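Small White Kitchen Things
A gallery by Josué Godoy
January 19, 2019

I love big handsome kitchens as much as anybody, but what really gets me going is the plain stuff on the counter. The toaster you've had since your first apartment, the kettle with the wobbly lid, the microwave everyone uses and no one ever looks at! So this gallery is for them, and for white plastic in particular, which I think is one of the loveliest and most ignored surfaces in the house. It picks up the color of everything near it. Put it next to bright green and the shadows go cool and bluish, and the whole thing suddenly has a mood.

I've been collecting these on and off since June, and the full set is up to 40 prints now (my hallway in Cladow is running out of wall). Click through to the Savby and Prado sets at the bottom for the rest.

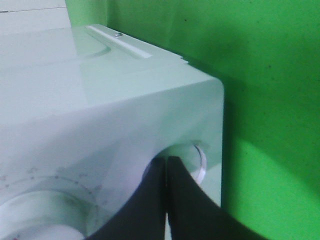
Dial marks, a soft corner and one little screw. Glossy white against a green wall.

I could look at rounded corners all day. Somebody sat down and decided how tight that curve should be, and then you wipe past it with a sponge for years without giving it a thought. And dials – I'm so fond of dials. Give me a ring of tick marks over a row of beeping buttons any time. You learn where your soup is on the dial and your hand just goes there. My aunt's old one in Bramness had the marks nearly rubbed away on the side where she did her oatmeal, and she never once got it wrong.

Tiny printed marks are the first thing to go if you scrub too hard, by the way. I use a damp cloth with a drop of dish soap, wrung out well, and go gently. A dry cotton swab gets the dust out from behind the knob.
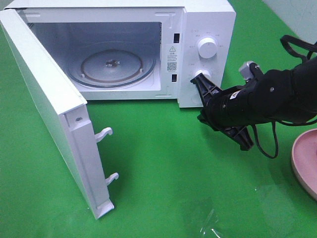

I'm a big fan of the glass turntable, too. It's such a good idea – a plate that lives inside the oven and gives your leftovers a slow ride. Mine comes out every couple of weeks for a wash in the sink, and I do the roller ring at the same time, because crumbs in the track make it bump and grumble. Let the glass cool down before it goes anywhere near water, and line it up on the hub again before you close the door.

For a splattered cavity I put in a microwave-safe bowl of water with a few lemon slices and a wooden spoon standing in it, heat it for 2 minutes, then leave the door shut for 15 more. Careful with the bowl, it stays hot! After that nearly everything wipes off with a soft cloth, and the kitchen smells wonderful. Don't forget the inside of the door and the little hooks that catch when it closes. Sauce gets everywhere.

The next batch is all kettles, 8 of them so far, and there's an enamel one from a yard sale that I'm ridiculously happy with. If you have a plain old appliance you're fond of, send me a picture of it and tell me what you cook in it.

More galleries: Savby set / Prado set / Kettles (coming soon)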